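Grade the Logbook, Too

The Goren course ends each term with a ranking. Student teams collect demonstrations with hand-held grippers, train a policy, and are scored on how many trials it completes out of 60. I have taught the data section for three terms and I think the ranking measures the wrong part of the work.

Last term the top team submitted 1352 demonstrations. The second team submitted 797 and finished two trials behind. On the score sheet that is a clear order. In the files it is less clear. The larger set held more than 1143 episodes recorded from one standing position, with the object at one end of the table. The smaller set varied the start position, the height of the hands and the order of the two grasps, and Rosine Bouvier's notes said which episodes had which change. When we moved the table for an unscored run, the second team's policy lost less. The rules gave no credit for that.
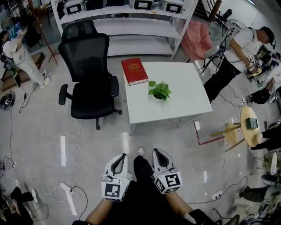
The usual objection is that a competition needs one number. Karim Harb, who wrote the original rules, holds this view and has defended it to me at length. A completion count is cheap to check and hard to argue with. I accept both points. A count of completed trials is also easy to tune for, and students learn the tuning first. By March most teams know the test layout well enough to record nothing else.

My proposal is small. Keep the trials at their present weight and mark the logbook as a separate item. The log should state the calibration check at the start of each session, the operator, the layout, and every discarded episode with its cause. Samina Memon's team already does this in a plain text file. It costs them a few minutes a session – less than one bad calibration costs when it is found a week later.

There is a staffing problem. Someone has to read the logs, and reading them takes longer than watching trials. Efua Sowah has suggested that teams audit one another on Thursday, ten random episodes each, comparing the recording with the log entry. I would try that before asking for another grader.

The rules for next term are still open for changes. Mine are in the draft under section four, with the audit sheet attached.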